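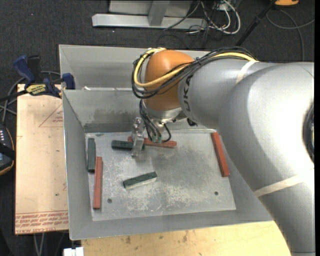
Home News Features Fixtures Clubs Archive

Search the site Enter keyword Go

The long way back for a captain's shirt

March 2024
By Rutilio Rosales

The shirt that hangs in the clubhouse at Tranusbridge was missing for most of my lifetime. It is a rugby league shirt, dark green with a white collar, and the number on the back has been sewn on by hand. Len Isach wore it in the county cup final, the only one the club has won. He hung it on a peg afterwards, went for a bath, and when he came back it had gone.

Isach was a plasterer who played loose forward for the town for most of his working life. He did not report the loss to anyone. His daughter, Maureen Kovalchuk, says he assumed one of the supporters had taken it and that it would come back when the drink wore off.

"He talked about the match all the time and the shirt hardly ever," she told me. "He'd only say he had gone home in his coat with nothing under it."

It was a good match to talk about. Tranusbridge were behind at half-time and played the last quarter of it into the wind with a man off injured. Isach scored the winning try from a play-the-ball close to the line. A crowd of 778 paid to get in, a figure that survives because the gate book does. The report in the local paper gives most of its space to the mud.

The shirt came up for sale in February, in a general auction of household goods at Fotari, two valleys over. The catalogue listed it as "vintage sports jersey, green, some repairs", in the same lot as a tin of medals from a bowls league and a pair of boots. The estimate was £40.

A club member who collects old programmes saw the lot online and recognised the collar. Tranusbridge had worn that collar for one season only, after the usual supplier closed and the shirts were made up by a school outfitter. He rang the club secretary, who rang Mrs Kovalchuk, and the two of them drove over for the viewing day.

She knew it by the elbow. Her mother had darned the left sleeve in a green that did not quite match, and the darn was still there. There was also a team photograph, taken before kick-off, in which the paler patch can be made out on the captain's arm.

The auction house agreed to speak to the seller, a man clearing his late uncle's loft. He had never followed rugby and had no idea where the shirt had come from. The uncle had lived in Tranusbridge as a young man and moved away when he married. Whether he took the shirt himself, or bought it, or was given it, cannot now be settled.

Ownership was the awkward part. The club had bought the shirts, and players of that time were expected to hand them back at the end of the season. So it had never strictly belonged to Isach, and the family made no claim to it. The seller could have left it in the sale. He asked for £100 for the whole lot, boots and medals included, and the club paid. The bowls medals have been passed to the bowls league.

Cleaning was limited to a light brush. There is a brown mark across the front which may be mud from the final, and Mrs Kovalchuk asked for it to be left alone.

The shirt went up before the first home game of the season, in a case on the wall between the bar and the changing-room corridor. Isach died before it was found. Two of his team-mates came to see it, and one of them, who played on the wing that day, said it looked small.

Tranusbridge lost the game 18-12. They are at home again on Saturday.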